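Unit 8: Evaluating a Packaged Manipulation Kit
Course notes, Applied Automation
Prepared by Mansa Quansah
Revised 7 Aug 2023

8.1 Scope

These notes cover the Flavo kit, a bundled arm, gripper and control package sold by Sollmont for light work on household counters. The lab has had the kit on loan from Sollmont since April. Students should read the vendor's quick-start sheet before the session. The sheet is short and leaves out most of what is covered under 8.3.

The kit is offered in two versions. The base version ships with the arm, the two-finger gripper, mounting clamps and a license for the Porncombe planner. The extended version adds a second arm and a shared controller. Prices are quoted on request and are not discussed in this unit.

8.2 The thin-object task

The review task is pick and place of a marker. Thin objects lying flat are a poor match for a parallel gripper: the fingers must come down close to the surface on both sides of the object, and a small height error either misses the object or drives the fingertips into the counter. The task is run in a furnished kitchen and the rest of the counter is left stocked.
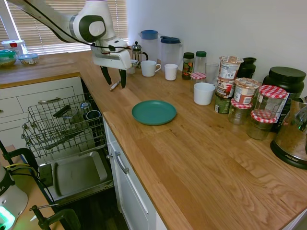

Photo: Darko teaching kitchen, course archive. Used with permission.

The fingers are open and point down, with the marker on the wood beneath them and slightly to one side. Note the diagonal lie of the marker. The wrist must turn to match it before the fingers close, and the Flavo wrist has a software limit on that turn which the quick-start sheet does not mention. If the planner reports "goal not reachable" with the arm plainly over the object, check the wrist limit first.

The cable runs along the outside of the arm to the wrist. External routing makes service simple and costs some freedom of movement. Leave slack at each joint and run the full range by hand before enabling power.

8.3 Points for review

Approach height. The default is 100 mm above the surface. This clears the marker and the plate but not the tall items at the back wall. A path that crosses the back row needs its own waypoint.

Surface. The grain of a wooden counter gives the depth estimate something to work with. On plain white laminate, expect worse results and record them separately.

Clear plastic and glass. The planner treats whatever it cannot measure as free space. Pitchers, a French press and a drinking glass all fall in this class. Enter them as keep-out boxes by hand - the Porncombe editor allows this, although the menu is hard to find.

Reflective surfaces. Polished steel gives false depth readings. Use a keep-out box with a margin of around 2 cm.

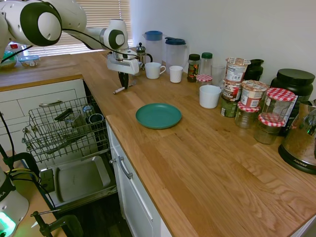
Applied Automation Notes, Vol. 2, p. 8

Compare the finger position with the earlier photo. The marker is again close below the fingers, now slightly to the left of them as viewed. The teal plate sits on open wood with clear space on all sides, so placement is the easier half of the task. Its raised rim is low, but a marker released against it may roll. Set the release point near the center.

8.4 Mounting

Clamp mounting is supported by the vendor for both versions. Retighten the clamps after the first run and again at the end of the session. Any movement of the base voids the calibration, and results logged after that point are to be marked as such.

8.5 To hand in

A one-page assessment of the kit for a buyer who wants to clear and set a kitchen counter. State which version you would order and on what grounds. Attach your keep-out list and the planner log. Failed grasps stay in the log.

Reading for Unit 9: Sollmont controller manual, chapter on force limits.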